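Winter wheat trial program: progress report to the grower fund
Aug 23, 2021

Harvest of the Brostov plots is complete. All 81 entries were cut and weighed, and grain samples have gone to the lab for protein and test weight. Rewi and Jesadine both stood well to harvest. Leaf rust was scored twice, with up to 30 percent of leaf area affected in the worst untreated plots.

Seed cleaning at the Dastard store is under way. To date 982 lb of breeder seed has been cleaned and bagged.
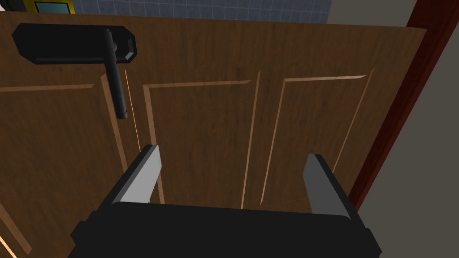

Paneled door with black lever handle, rendered view.

Spending on plot work is within budget. The seed treatment line is overspent by $1,906 following a change of supplier, and we ask to move that sum from travel.

Next period: lab results, selection of lines for the second year, and drilling plans for both sites.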